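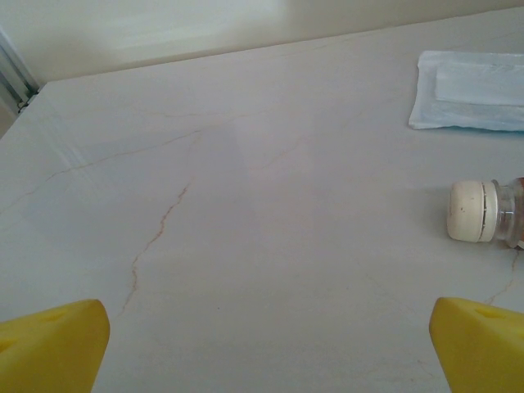 Wrist cam view with the fingers open, bottle on its side and the folded cloth further back.

Resetting the wrist camera and fingers on a tabletop arm

I wrote most of this for myself after the third time I pulled the gripper off our little arm, put it back together, and then spent an afternoon wondering why it kept closing on thin air. A couple of people on the Stokiment board asked for the full routine, so I've tidied it up. It suits any small arm with two printed fingers and a camera at the wrist. My menus are from the Ikonero control software and yours will have different names for things, but the order of the jobs should carry over.

Give yourself an hour and a half the first time. I can do it in 34 minutes now if I don't lose a screw.

What you'll need

The hex keys that came with the arm (please don't use the chewed ones from the bottom of the drawer, I've rounded off two heads that way). A lens cloth. Masking tape. A steel rule. Calipers if you've got them. A few things to pick up, and I'll get to those further down.

Before you touch anything

Park the arm in its service pose, stop the program, and turn the power off at the switch. Mine sags a bit at the elbow when the motors let go, so I keep one hand under the forearm while I do it. Wait for the status light to go out before you start on screws.

Save your old settings first. In Ikonero it's under Tool, then Export, and I name the file with the date so I can find my way back. The last good one I have is from 17th October and I've gone back to it more times than I'd like to admit!

Fitting the fingers

Mine are yellow, which I picked because the colour stands out so well against a pale table. If you use white fingers on a white top, you'll have a rotten time working out where the tips end on screen.

Slide each finger onto its carriage until it stops, then start the screws by hand. Do them both up loosely, close the jaws with your fingers, and look at the tips from the side. They should meet flat. If one sits proud, back its screws off half a turn, nudge it and try again. Once they're level, tighten a little on the left, a little on the right, and keep swapping. Printed parts crush easily, so stop as soon as it feels snug. I went one grunt too far back in March and cracked a finger right through the screw hole.

With the jaws fully open, measure the gap between the tips. Mine is 80 mm. Write yours down because the software will want it in a minute.

Aiming the camera

Wipe the lens first. I skipped this once and spent ages adjusting focus on a thumbprint.

Power up, open the live view and send the jaws to fully open. What I'm after is a finger coming up into each bottom corner, with a good wide stretch of bare table between them. You want the tips in view and as little of the rest as you can get away with, because every bit of finger you see is a bit of table you don't. If one side shows a lot more than the other, the camera is twisted on its bracket. Loosen the bracket screws, turn it by the tiniest amount, and check again. It really is tiny. I put a strip of masking tape across the bracket and draw a pencil line over the join, so I can see how far I've moved it.

Now close the jaws slowly and watch the tips. They should come together near the middle of the picture from left to right. If they meet off to one side, go back and check the fingers before you blame the camera (I blame the camera every time, and it's been the fingers every time but one).

Once you're happy, tighten the bracket and leave it alone.

Setting the exposure

My tabletop is white with a marble look to it, rusty veins all through, and a slight sheen. It's pretty, and it's a bit of a pain. With the exposure left on auto, the picture brightens and dims whenever the arm swings over and catches a different bit of the room. So I lock it.

Move the arm to where it'll do most of its work, let auto settle for a few seconds, then switch to manual and keep whatever numbers it landed on. Drop the brightness a touch if the table has gone to plain white. You should still be able to make out the fainter veins. If those have vanished, so will the edge of anything pale you put down, and a white cloth on a white table is hard enough as it is.

A soft patch of reflected light in the middle of the table doesn't bother me. A hard bright spot does, and I'll shift a lamp to get rid of it.

Telling the software about the fingers

Under Tool, pick Two Finger and type in the open gap you measured. Then run Find Closed. The jaws will creep together, stop and give you a reading. Mine comes up as 755, and if it's more than 5 either side of that I know something isn't seated. Run it three times. You want the same answer, or near enough, on each go.

If it wanders all over the place, turn off and check the carriage for fluff. I had a strand of thread in there once and you could barely see it.

Checking it on real things

This is the fun part. I like to use a drink bottle and a folded cloth, as they give the gripper such different problems. The bottle is clear plastic with a cream sports cap, laid on its side, and the software loves the cap and hates the clear part. If your detection box sits on the cap and ignores the rest, that's normal for an untrained setup. I draw the box by hand the first few times.

Start with the bottle towards one side of the view and the cloth further back. Jog the wrist over so the bottle is between the fingers, lower in small steps, and stop well above the table for a look. Use the rule to check your height on the first approach. After that you can trust the readout.

For the cloth, come in at a folded edge and keep the speed right down. If the tips scrape, raise your table height by a millimetre and have another go.

When both feel right, save the tool file under a new name. I label the bracket tape to match, and mine currently says Jadlow 2, after the bench it lives on.

Looking after it

I check the finger screws at the start of each week and wipe the lens whenever I think of it. The Bucur bracket I use has a habit of working loose on long runs, so I look at the pencil line on the tape before I start one. If the line has shifted, go back to Aiming the camera and work down from there. You can leave the finger screws alone unless the tips have stopped meeting flat.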